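Subject: Re: [todham-fitters] Overlay on paired doors, no centre stile
From: Angus Rutherford
To: todham-fitters list

Nerea Aranda wrote:
> We have a run of Jakdale carcasses going in at Todham and the doors bind
> in the middle on every double unit. Hinges are the Kollár full overlay
> ones, plates on the 2 mm packer. I make the carcass width right to the
> drawing. Do I plane the doors or change the packer?
>
> Also, does anyone still have the old Rumum drilling sheet? Mine has lost
> its second page.

Nerea,

Leave the plane in the box for now. Check the overlay before anything else. With the door shut, mark its outer edge on the end of the side panel in pencil, open it and measure back from the line to the inside face. On an 18 mm side you want 16 mm of cover, which leaves 2 mm showing. If you have less than 2 mm showing, the door is sitting too far out and the centre gap will be too wide, so it would not bind. Yours bind, so I expect you will find more than 2 mm showing on one or both sides.

In that case the packer is the fault. A thicker plate reduces the overlay and pushes both doors towards the middle. Take the packer out and the doors move apart by 2 mm each – more than enough. Bring the gap back with the side screw, half a turn at a time, the same on top and bottom hinges or the door will drop out of square.

Do the side adjustment before the height, and the depth last. Hajar asked in February whether the order matters. It does on tall doors, where the side screw also tips the door a little.

The drilling sheet is number 2263 in the list files. Sheet 3247 replaced it but leaves out the half overlay table, so keep both. Ada Caputo has corrected the cup depth on the second page of 2263.

Angus
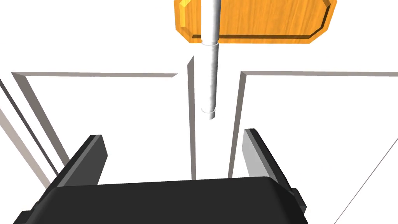 Double doors with a narrow centre gap.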